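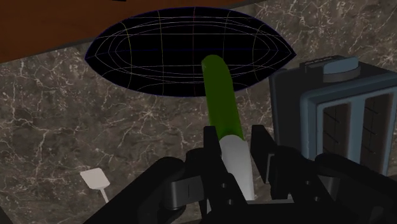
Folasade Eze says she would have taken the fight on a week's notice if that had been the offer. She has been given longer than that, and on the undercard at the Brurnen Hall in December she will box for the vacant Khaemba super lightweight belt, her first title bout over ten rounds.

SKITOLLOW, 12/01/2019 - Pulumico Promotions confirms that Eze will headline the women's half of its winter card at the Brurnen Hall. Her opponent will be named once the medical paperwork is complete. The contract weight is 140 pounds, and both boxers will weigh in at the hall at noon on the day before the show.

The Khaemba belt has been vacant since the last holder moved up a division in the spring. Two earlier attempts to fill it fell through, the first over purse terms and the second after a hand injury in training. Pulumico won the right to stage the bout and has agreed to the sanctioning terms in full.

Eze comes into the bout with 13 professional contests behind her, all of them at or just above the super lightweight limit. She last boxed at the Brurnen Hall over eight rounds and won on points. Her camp has added longer sparring sessions to prepare for the extra two rounds, and she will stay in Skitollow until fight week.

"I asked for ten rounds two years ago," Eze said. "I like the later rounds. My last fight was just getting going when it ended."

The rest of the card includes a six-round middleweight bout, two four-round heavyweight bouts and three amateur contests from Skitollow clubs. The amateur contests will go on first. Running order may change.

The hall will be set up for 1123 spectators. Of these places, 182 are ringside seats and 479 are on the balcony, with the remainder on the main floor. Ringside tickets are sold in pairs only. Balcony tickets can be bought singly from the hall box office or from the Pulumico website. Children under 14 must sit with an adult.

Doors open at 5 p.m. and the first bell is at 6 p.m. The title bout is expected in the ring no earlier than 9 p.m.

Reporters who need a ringside place should apply to the Pulumico press office. Photographers should say in their request whether they need a position on the ring apron, as space there is limited.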